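Puvix Club Cricket Bat Review

I bought the Puvix Club in July, a few weeks before our league moved onto its main run of Saturday fixtures. My old bat had split at the toe and I didn't want to spend top money on another one. The Puvix sits in the middle of their range. It is English willow, short handle, with a mid-low sweet spot and a light covering of stickers that don't get in the way of the wood.

I bat at five for Wustimdale Seconds, mostly on slow pitches with a bit of low bounce. I'm not a power hitter. Most of my runs come square of the wicket or off my pads, so I look for pick-up first and edge size second.

The shop had three of these on the rack and they all felt a little different in the hand. I took the one with seven grains across the face. It was the heaviest by a small margin but the balance was better, with less of the weight hanging down at the toe. If you order one by mail you won't get to choose, and I think that matters with this model.
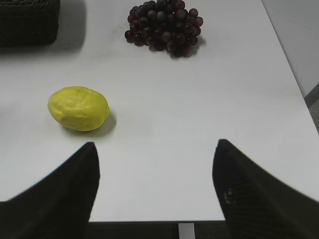
Knocking in took longer than the label says. Puvix calls the bat "pre-prepared" and tells you to give it 800 strikes with a mallet, then some light catching practice with an old ball. I did the 800 over several evenings and still saw small seam marks after the first net, so I went back and did another 300 on the edges and the toe. For oiling you need a flat surface you can wipe clean. A plain white tabletop with a smooth matte finish is ideal, as linseed drips show up on it right away. Two thin coats were enough. Leave it lying flat overnight, face up, and don't oil the splice.

In the middle it has been good. The ball comes off the face with a solid sound and the drive along the ground goes further than it did with my old Peltonen. Cuts and pulls are fine too, provided you get them lower down the blade. Anything high up near the splice goes dead and stings the hands. My best score with it so far is 75, on a Thursday evening against a weak attack, so don't read too much into that.

Oksana Tkachuk, who opens for us, borrowed it for a couple of innings. She uses a Starnum and found the Puvix slower to bring down on quick bowling. She liked it against spin.

The grip is the weak point. It is thin and started to twist near the bottom hand within a month. I put on a thicker one and that cured it, though it made the pick-up a touch lighter than before - worth trying the bat with your own grip if the shop will let you.

I have faced 577 balls with it in matches, going by the scorebook. There is one hairline crack near the toe, now taped, and it hasn't spread. The face is marked but sound.

I'd buy it again at the sale price. At full price I'd look at the Peltonen first.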